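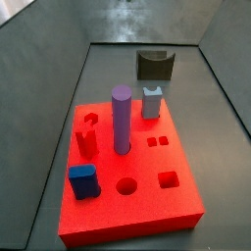
What this repo does

Hi! This is Nodell, the little bit of software I use to find foam-board shapes from one fixed camera and hand a pick order to the arm controller. It started as a weekend script, then Hanna Boiko asked if she could use it, and suddenly I needed a README (sorry it took until March, Hanna).

You give it one overhead-ish picture. It finds the board, lists the blocks, lists the holes, and suggests which block to go for first. The arm side lives in Fedoruk, which is Petro's, so please send motion bugs to him and not to me!

Getting it going

Install the requirements, copy config_default to config_local, and put in your own wall and floor corners. Do run the corner tool again if anybody has nudged the camera. I keep 30 reference views in the samples folder, and the checker should match all of them before you try anything live.

How it decides

Colour first, then edges, then height from the depth guess. The tall purple cylinder is the easy one, it's found every time. A block already standing in a hole gets marked "seated" and left alone, anything on the foam but outside a hole is "loose", and anything on the grey floor is "off board" and goes to the back of the queue.

Things that still trip it up

- Red block on red foam. Colour is useless here, so it falls back on the darker side face and the notch in the top. Turn the lights up and you lose both.
- The charcoal piece with the scooped top, when it's on the dark floor. Version 6 mostly leans on the shadow at its base, which I'm not proud of.
- The shiny patch on the back wall. Mask it! There's a mask_glare setting and it's off by default, which Recep thinks is silly, and he's probably right.
- The pair of tiny square holes sometimes gets merged into one wide slot. Raise min_gap a touch.

Speed

Almost 200 ms per picture on my old laptop. Nia Morris has a branch that skips the second edge pass, and I'll merge it once the red block tests pass.

Issues and patches are very welcome, just attach the picture and your config_local.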